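The simulated arm is alive again!

2018-01-20

If you read the last post you know I had a gripper that would close fine and then refuse to open all the way, which is a maddening way to spend the first half of January. It's fixed, and I had so much fun fixing it that I'm writing it all down before I forget the order I did things in.

Quick recap for anybody new. I have a virtual arm with a two-finger gripper, living inside a simulator I call Brosby (it started as somebody else's physics demo and I've been bolting things onto it ever since). The arm model is Trasero. It gets dropped into little furnished rooms and has to reach for stuff near the furniture. Looking after a machine made of text files is a lot like looking after a real one, except the bolts are numbers and you can lose them much faster.

First thing I did was park the arm and test the fingers alone. Left finger, full travel, perfect. Right finger stopped short every single time. I was sure it was the motor force, so I kept turning it up, and all I got was a finger that shook. Pretty, but no help!

The real trouble was on line 701 of the joint file. When I swapped in the new finger meshes back before the holidays, I copied the left joint over to the right and flipped the axis, but I never flipped the limits. So the right finger thought it was already wide open when it was barely halfway. One minus sign. I did say a word out loud.

With that fixed I went through the rest of the setup properly:

Zeroed both fingers in the closed position and saved that as home.
Put the motor force back to 30, where it had been before I started poking.
Rebuilt the collision shapes, which were still the fat ones from the old fingers.
Mounted the wrist view again, behind and above the palm, so I can watch both fingers as it reaches in.

Then I ran the open and close cycle 129 times (dinner was in the oven, so why not) and it never stuck once. The shaking is gone too.

Next up is the approach path. I keep my notes for that in a folder named Horrocks, and right now it's a mess, but I have ideas. I'm so happy to be back to reaching for things!
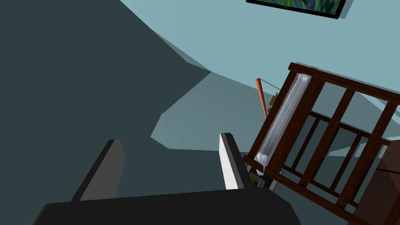 Fingers spread wide, right next to the chair. The room is tilted in the wrist view.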